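Sunday, 4:40 pm. Natural dye tests, madder batch from Burnari.

Weighed 44 g of dry root and soaked it overnight in soft water. The Zamani wool was mordanted with alum on the same evening.
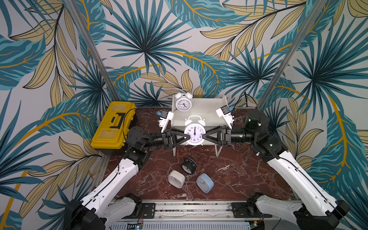

*White alarm clock with two bells, hands at 12.*

The first skein came out more orange than I wanted. I think I let the bath become too hot, so for the second one I will keep the heat lower. 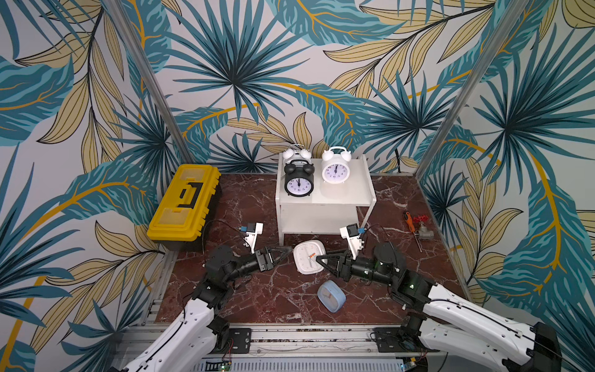

Overdyeing is the next step, madder first and then weld or indigo. Mahtab Hosseinzadeh asked for a palette for the Serkis cushions. The deep teal of the palm leaves on the wallpaper, with the mustard yellow of the stems, is near to what I have in mind. For the teal I need a stronger indigo vat.

Skein 101 is kept undyed for comparison.
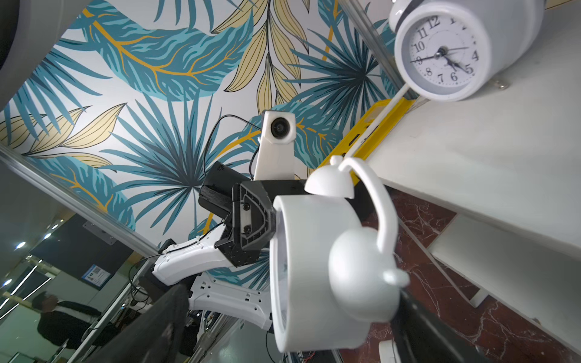
Can the madder bath be used again? It can, one more time, but the color will be a pale coral.

To do: order more alum, label the skeins.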